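Two months with the Masurum simulator

I bought a license for Masurum in February. It is a desktop program for building and testing robot cells before you put any hardware on the floor. I paid 1188 for a year of the single seat plan. The full plan is 1799 and adds conveyors and shared projects, neither of which I need.

My work is small parts handling, mostly for shops that own one arm and want it to do one more job. Before this I used Ospina, which is cheaper but kept losing my tool offsets when I saved.

Setup took an evening. The installer asks for a lot of disk space and then downloads more the first time you open it. After that it has been stable. I have had two crashes, both while importing a big CAD file from Skanside that I should have cleaned up first.

The library of ready-made rooms is better than I expected. I started from one of the workshop rooms and put my arm over the table with a tray of parts under the gripper.
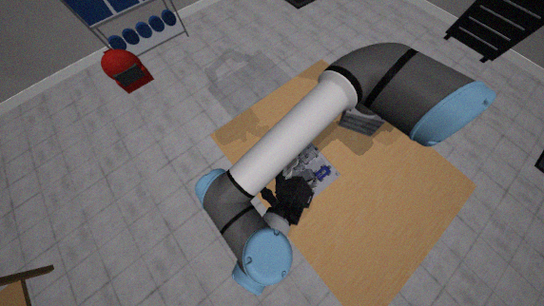 My parts tray test in Masurum, with the arm reaching across the table.

What I wanted to know was whether the wrist would have room to turn over a crowded tray. I ran 100 picks with the default settings, then changed the approach height and ran 800 more overnight. The log lists every pick with the joint angles, and you can export it as a plain spreadsheet. That file alone saved me a day of typing.

I have two complaints. Black grippers are hard to read on screen, and I would like a one-click way to recolor the fingers. The help pages are also behind the program. Amerley Opoku on the Grarkau forum has posted better notes on gripper setup than the ones that come with it, so look there first.

Support answered my one ticket the next morning. I plan to renew. Next I want to try the same tray with a suction tool, once I work out how to import the one I have.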